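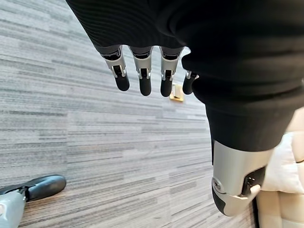
Annick Bouvier objected after the last session that the handout gives one resting time for every dough, and that a rye starter will not keep to it. The objection stands. The times below apply to wheat dough only.

Unit 3. Bulk fermentation

Dough temperature at the end of mixing: 26 °C. Measure in the center of the mass. Above 27 °C, shorten the first rise and fold once instead of twice.

Water temperature is found from the base number for the mixer, less the flour and room temperatures. Friction is already included in the base number.

End point: the dough has risen by half, the edge is domed, and a floured finger leaves a dent that fills slowly. Volume is read on a straight-sided tub. Bowls with sloped sides give a false reading.

Salt is added after the flour has rested. Yeast may go in before.

Reading for next time: course pack, p. 119, on shaping. Bring the Omard worksheet, completed in grams.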